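Capítulo 11
Organización del puesto de trabajo en el taller de encuadernación

11.1 Introducción

En los capítulos anteriores se han tratado los materiales de cubierta y los adhesivos. El presente capítulo se ocupa del lugar donde se emplean. La disposición del puesto condiciona la precisión del corte, el consumo de material y la fatiga del operario, y debe quedar resuelta antes de iniciar cualquier serie.

Se entiende por puesto de trabajo el conjunto formado por la mesa, la superficie de protección, los recipientes auxiliares y la iluminación. Las prensas y la cizalla se estudian en el capítulo 12.

11.2 La mesa

La altura del tablero se fija en función de la tarea. El plegado y el cosido se realizan sentado; el encolado de cubiertas, de pie. Cuando una misma mesa sirve para ambas operaciones se adopta la altura mayor y se recurre a un asiento elevado.

El tablero ha de ser plano, rígido y de color claro. En mesas compuestas por varios paneles, las juntas se nivelan antes de cada campaña, pues un escalón apenas perceptible al tacto marca el papel durante el bruñido. El fondo libre recomendado para formatos en folio es de 70 cm.

11.3 Iluminación

La iluminancia general del taller se complementa con una luminaria local orientable. Para el cosido y el dorado se trabajará con valores de hasta 2.000 lux, evitando reflejos sobre pieles satinadas. La luz rasante se reserva para la inspección de superficies.

11.4 Superficies de protección

La superficie de protección se coloca sobre el tablero y recibe el desgaste, los restos de cola y la presión de las herramientas. Se prefieren los acabados mate y los tonos medios, que permiten distinguir los bordes del papel blanco. Debe quedar extendida sin pliegues y cubrir toda la zona de maniobra. 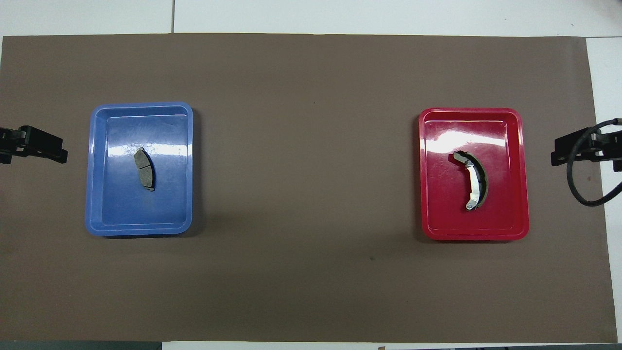
Figura 11.1. Superficie de protección mate extendida sobre un tablero claro, con bandeja de plástico azul.

Los recipientes auxiliares serán de fondo plano, con reborde y esquinas redondeadas que faciliten la limpieza. Se sitúan en el lado de la mano no dominante, fuera del recorrido de la plegadera. No se mezclarán en un mismo recipiente piezas encoladas y piezas en seco.

11.5 Términos empleados en el capítulo

Zona de maniobra: área del tablero que el operario alcanza sin desplazar el tronco.
Zona de reserva: franja exterior destinada al material en espera.
Campaña: periodo comprendido entre dos revisiones completas del puesto.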